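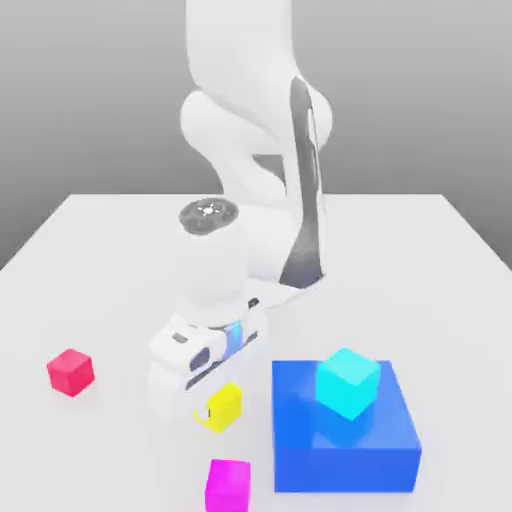
How to make farinata without a copper pan

Farinata is a chickpea flour pancake from the Ligurian coast, baked very hot until the top blisters. The purists want a wood oven and a tinned copper pan the size of a manhole cover. I have a rental kitchen and a 12-inch cast iron skillet, and so far the police have not come.

You need:
167 grams chickpea flour
2 cups cold water
1 teaspoon salt
A third of a cup of olive oil, divided
Black pepper, more than seems polite

Put the flour in a large bowl and add the water a little at a time, whisking. If you dump it all in at once you get lumps, and they will outlast you. Cover the bowl and leave it on the counter for at least four hours. My first teacher in this, Morena Lo Presti, left hers for 8 and spoke of people who waited only one the way others speak of burglars.

A foam will form on top. Skim it off with a spoon. Stir in the salt and half the oil.

Heat the oven as high as it goes, with the skillet inside, for half an hour. Mine claims 500 degrees and is probably flattering itself. Take the skillet out (thick mitt, please, I have a scar shaped like Corsica), pour in the rest of the oil, and swirl. Then pour in the batter. It should be less than half an inch deep. It will look far too thin and you will want to add flour. Don't.

Bake on the top rack for 15 minutes, then switch to the broiler until the surface is golden with brown spots. My broiler takes three minutes, or five if I stand there watching.

Let it sit briefly, grind on the pepper, and cut it into ragged pieces. Straight wedges are allowed but will mark you as a tourist.

A few notes

Rosemary goes in just before baking. Thinly sliced onion is also good. Cheese is your own business.

If the middle is custardy, that's correct. If it's liquid, give it five more minutes at full heat.

Leftovers go in a sandwich the next day, cold, on focaccia. Yes, bread inside bread. Take it up with Genoa.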